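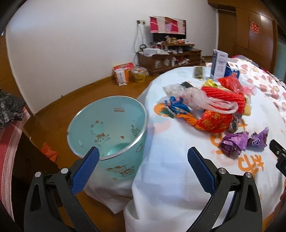
Bedsheet

A bedsheet is a large rectangle of cloth used to cover a mattress or to lie between the sleeper and the blankets. It is one of the most familiar textiles in the home, and one with a surprisingly rich history!

Materials

Linen was the prized choice in Europe for centuries, and household sheets were often handed down and mended until they wore through. Cotton took over as mills made it cheap. Polyester blends followed in the 20th century – they dry fast and hardly need ironing. Weave matters as much as fiber: percale is crisp and matte, while sateen is smooth with a soft shine.

Printed sheets

Most sheets were plain white for a long time. Better dyes and printing opened the door to flowers, stripes, lettering and hearts, and children's bedding became a lively field of its own.

Local traditions

In the village of Hetton, families once held a sheet-airing day each December, hanging their best linen along the lane whatever the weather. The textile historian Ishbel Cowie recorded 43 embroidered borders there, 11 of them found nowhere else in the district. Two are still stitched today by a sewing circle in nearby Dultdale.

See also: Duvet, Pillowcase, Thread count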